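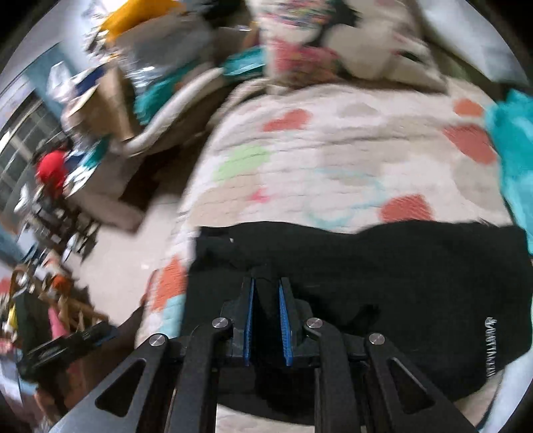 Week four is cloth week, and I'm going to warn you now that it's my favorite, so I'll probably run over time. Last week we did blocks and cups – things that keep their shape when you let go of them. A shirt doesn't do that. Look at how the black garment is spread over that printed sheet, with the jaws pointing at it: plenty of fabric, and hardly anywhere that sticks up to grab. Your first job in every cloth demo is picking the spot, usually an edge or a corner, and going in slowly enough that the camera gets a decent look at it.

Before you start, read the two pages by Lorraine Bright on fold planning. They're short and she writes like a normal person! Skip the math at the end, we'll do it together in July when the summer group joins us.

What each pair hands in:

90 demos of a single fold (sleeve or hem, your choice, but stick with it)
40 demos of flattening a crumpled garment
A half page on what went wrong

Upload everything to the Dikel folder under your pair name. Last term we ended up with almost 200 clips called "test" and I spent a whole weekend sorting them, so please, names.

A few things about the pads. The blue ribbed ones grip cotton well, but they'll pinch up the layer underneath if you press down hard. Come in at a shallow angle, close, lift a little, and check that you've only got one layer before you move on. If you grabbed two, keep the clip and mark it as a miss. Chie Aoki will show you how to tag misses in Zakov (it's two clicks, once you find the menu).

Also, please move between rooms and backgrounds! A policy trained on one bare table gets very confused by a patterned blanket. Beds, couches, the rug – all good, the busier the better. Change the garment every 20 demos or so as well, and mix dark and light ones.

Quick question to think about for Thursday: if the policy only ever sees the start of a fold from the left side, what do you expect it to do with a garment turned the other way? Bring a guess and one clip that backs it up.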